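Print this page | E-mail this page

3.2 Suturing trials

The Zillano arms were assembled in the Kanagaratnam shared workshop on a bench frame 800 mm wide. Controller gains were left as set in Section 3.1.
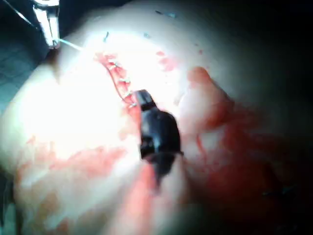 Page last changed: Jun 17, 2024

The wrist camera supplies the close view used for tip alignment against a stitch row. Its stream is logged at 6 frames per second, and blur near the tip is masked before matching.

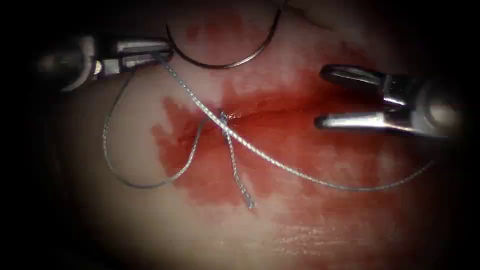
3.3 Thread handling

Loop size is limited in software. The grasper opens before it approaches the thread.

Figure 6. Three knots placed, incision open to the right; thread held in the right jaws, left jaws empty. 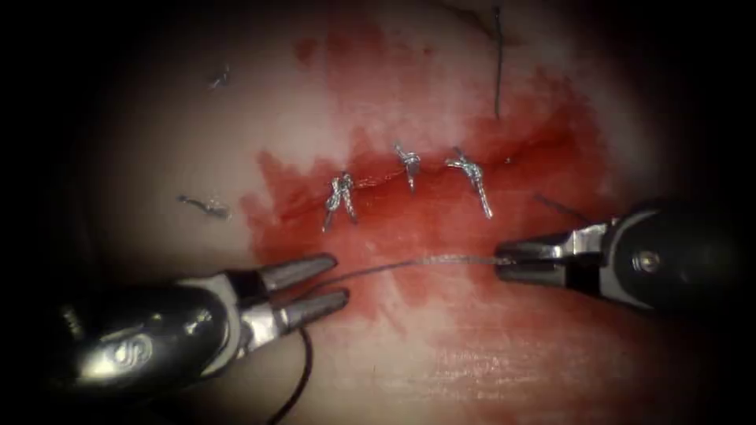
3.4 Logging

Joint positions are written every 500 ms by the Virneo board. Cut thread ends are excluded from the segmentation labels.

Contact Zedness | © Zedness | Back to top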